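Shared dishes: a new set and a few requests

The community kitchen at Lotholm has replaced its old mix of chipped plates. The new set is plastic, in assorted sizes and colors, and it was paid for out of the spring supply money. Ezequiel Hinojosa placed the order with Ernura, and the boxes were unpacked on 2026-03-17.

The big mint-green plate is meant for sharing food at the table. The dark teal and brown ones are for individual meals. The small see-through dishes in pink-red, orange, teal-blue and yellow-green will be used for dips, sauces and cut fruit.
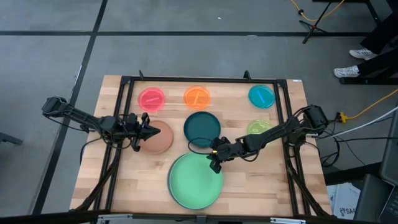 Where things go

Plates are kept on the lower shelf to the left of the sink, large ones at the bottom of the stack. Small dishes go in the drawer underneath. Please don't put them in the tall cabinet, where the door already sticks. The old ceramic plates have gone to the Galindo Street swap shelf, and anyone who left a plate of their own in the kitchen can pick it up there until the end of April.

The new plates can go in the dishwasher on the top rack. They should not go in the microwave. Use the glass bowls for reheating. 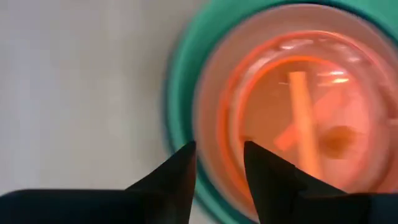 Cups are the next thing on the list. We still have the clear plastic ones from the Drarport picnic, and they will stay in use through the summer. They stain if juice is left in them overnight, so rinse them before you leave. A cup with an orange-pink drink in it is easy to tip, and setting it inside one of the round teal-green pieces keeps a spill off the table. Anyone serving small children may want to do the same.

The kitchen is open for group meals from 10 in the morning. Bookings need to be in 7 days ahead, and the room holds 14 people seated. To report a missing or cracked dish, leave a note in the kitchen book or call the office at extension 3032.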